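Theresia Reisinger
21. Dez. 2025

1/ So, Thread, weil ich im Juli versprochen habe, mal aufzuschreiben, nach welchen Regeln wir bei Flutetti am Greifarm arbeiten. Hat gedauert, sorry! Ich mach das jetzt in einem Rutsch, mit Tee und ohne Korrekturlesen.

2/ Vorweg: Ich rede von Hausregeln für einen kleinen Tischaufbau. Das ersetzt keine Risikobeurteilung und keine Norm. Wer eine Zelle für die Produktion baut, braucht jemanden, der das gelernt hat, und keinen Thread von mir.

3/ Die Aufgabe ist schlicht: farbige Klötze, ein Korb, ein Arm. Klotz in den Korb, Klotz aus dem Korb. Klingt nach Kindergarten – aber an genau so was merkt man ganz schnell, ob ein Team sauber arbeitet oder sich durchwurschtelt.
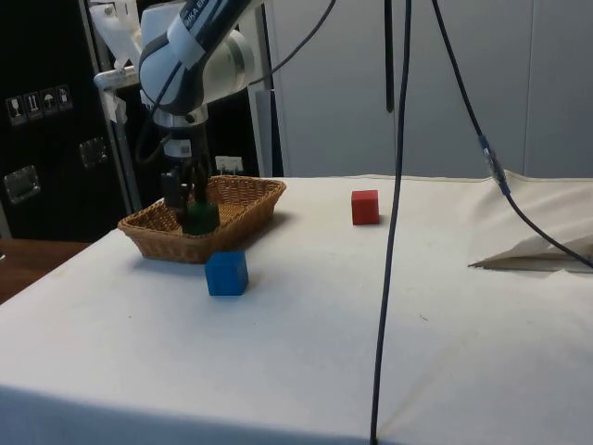 Greifer im Korb, Rot und Blau liegen noch auf dem Tuch.

4/ Regel eins bei uns: Fährt der Arm, bleiben die Hände weg vom Tisch. Auch wenn der Klotz nur einen Fingerbreit falsch liegt. Auch wenn man »nur ganz kurz« will. Wer hinlangen muss, hält an, sagt laut »Halt«, wartet auf die Antwort und greift erst dann rein.

5/ Das mit dem lauten Sagen fand ich am Anfang total albern. Man kommt sich vor wie auf einem U-Boot! Mittlerweile sag ich es sogar, wenn ich allein im Raum bin.

6/ Wer startet, hat den Not-Halt in Reichweite. Also mit ausgestrecktem Arm erreichbar, ohne aufzustehen und ohne über jemanden drüberzusteigen. Und vor der ersten Fahrt des Tages wird er einmal gedrückt und geprüft, ob der Arm wirklich stehen bleibt.

7/ Zum Korb noch was. Geflochtene Körbe geben nach, haben einen Rand, an dem man hängen bleiben kann, und innen ist es schattig. Darum gilt: von oben senkrecht rein, senkrecht wieder raus, seitlich verfahren erst über Randhöhe. Das steht bei uns am Anfang jeder Aufgabenbeschreibung, fett.

8/ Kabel! Mein Lieblingsthema, fragt mal meine Kollegen (lieber nicht). Vor jeder Serie fahren wir den Arm einmal langsam durch seinen ganzen Bereich und schauen dabei NUR auf die Kabel. Spannt was, schleift was, liegt was dort, wo der Ellbogen hinwill? Dann wird umgelegt, bevor irgendwer auf Start drückt.

9/ Das Tuch wird vor der Serie glatt gezogen, zumindest dort, wo gegriffen wird. Falten am Rand sind mir wurscht. Falten unter dem Klotz nicht, da steht er schief und man sucht den Fehler dann eine Stunde lang in der Software. Frag nicht, woher ich das weiß.

10/ Jetzt zum Protokoll, der unbeliebte Teil. Jeder Durchgang kriegt eine Zeile: wer, welche Aufgabe, Startaufstellung, Ergebnis. Und Abbrüche werden genauso eingetragen wie alles andere! Bei Pristov haben sie mir mal ganz stolz 2000 Durchgänge gezeigt, in der Liste kein einziger Abbruch. Na ja.

11/ Wir haben aus der letzten Serie 85 Abbrüche im Protokoll und ich bin über jeden froh. 13 davon gingen auf dasselbe Kabel zurück. Ohne die Zeilen hätten wir das nie gesehen, da hätte jeder nur gesagt »heute spinnt er wieder«.

12/ Startaufstellung heißt: Korb und alle Klötze liegen, Greifer offen, Arm über dem Tisch, Hände weg. Dann schaut die zweite Person drüber und gibt frei. Vier Augen, dauert keine zehn Sekunden.

13/ Und die Klötze dürfen ruhig jedes Mal woanders liegen, das SOLLEN sie sogar. Aber verteilt wird nach Plan und nicht nach Laune. Menschen legen Sachen nämlich immer gern dorthin, wo es bequem ist, ich auch.
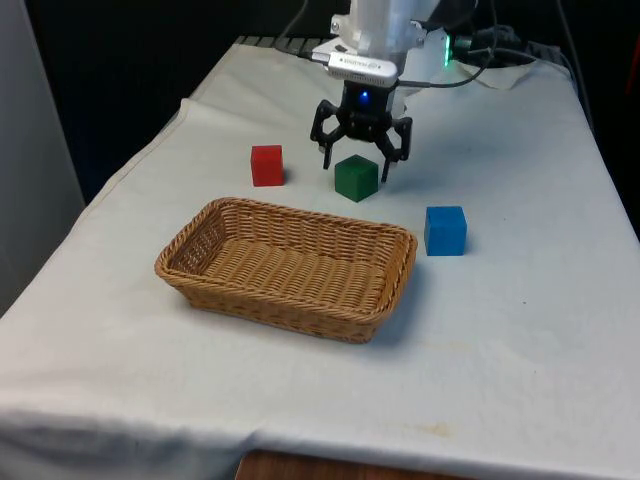 Was ich noch gefragt wurde

14/ »Braucht man das alles bei einem Arm, der eh bei Berührung stoppt?« Ja. Die Kontakterkennung ist die letzte Reserve, die plant man nicht als Bremse ein. Und ein Finger zwischen zwei Greiferbacken ist wieder ein ganz eigenes Thema.

15/ »Wer darf die Geschwindigkeit ändern?« Bei uns eine Person pro Tag, die steht oben im Protokoll. Bei Cirstead durfte das früher jeder, und irgendwann wusste keiner mehr, was eigentlich eingestellt war. Sie machen es jetzt auch mit Namen.

16/ »Gibt’s die Regeln als PDF?« Noch nicht. Rainer hat eine Checkliste, von der wir ziemlich viel übernommen haben, da muss ich erst fragen, ob ich sie weitergeben darf. Wenn ja, häng ich sie hier unten dran.

17/ Wie macht ihr das mit dem Freigeben, wenn ihr nur zu zweit seid und eine Person krank ist? Wir lassen den Arm dann stehen und räumen Daten auf, aber vielleicht hat wer was Besseres. Schreibt’s mir drunter!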